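Journal Issues Articles Authors About
Articles > Household Studies > Storage and Sorting
Filed under: kitchens, tableware, everyday tasks

3. Sorting cutlery on an open table

3.1 Setting and materials

The sorting sessions were held at the Linbridge site in April, in a room with a plain white table. Cutlery came from two sources. The first was a steak set with wooden handles, bought secondhand through Oketti. The second was a mixed lot of all-steel pieces from the canteen at Kurkwood, which had been in daily use and showed it. Each session used 16 pieces, eight from each source, placed on the table in no fixed order.

We chose wooden-handled pieces because people tend to keep them apart from the rest at home. In the interviews reported in Section 2, several households said that steak knives had their own place, often a block or a box, and that the matching forks drifted into the main drawer. We wanted to see what would happen when knife and fork arrived together and the containers carried no labels.

3.2 Containers

Drawer trays with molded slots were tried first and dropped. The slots tell the sorter what goes where, and there was little left to study. Open bins with no inner dividers were used for all the sessions reported here. The bins stood side by side along the far edge of the table, within easy reach, and the cutlery was put down in the space in front of them. The order of the bins was left alone between sessions.

3.3 Grouping by type and grouping by set

Two ways of sorting appeared. In grouping by type, all knives went to one bin and all forks to another, whatever the handle. In grouping by set, the wooden-handled pieces were kept together and the steel pieces were divided afterward. Of the 135 sessions, most began by type. Grouping by set was more common when a steak knife and its fork were lying close together at the start, and above all when they touched or crossed (Figure 3).

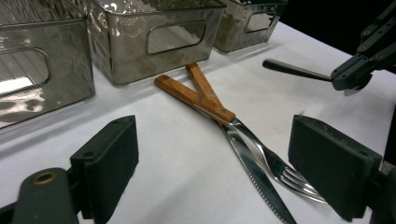 Figure 3. Steak knife and matching fork crossed on the table in front of the bins.

A crossed pair also changed how the pieces were picked up. Where the fork lay over the knife, sorters usually took the fork first and came back for the knife. Some took both by the handles in one grasp, and these sessions nearly always ended with the pair in the same bin. Xavier's earlier work on drawer use describes a similar effect with salad servers, which were stored as a pair if they were dried as a pair.

The serrated edge of the steak knife made a smaller difference than we expected. Sorters held it by the handle in almost every case, but they did the same with the plain table knives. A few turned the blade to face down before letting go of it. We did not record this in the first sessions and so cannot say how common it was.

3.4 Changes of plan

Sorters sometimes switched from one grouping to the other partway through. The switch usually came late, when one bin was already crowded and another held only a few pieces. Moves of this kind were coded as a single change, even when several pieces were taken out and put back. Pieces returned to the table and left there were coded as unsorted.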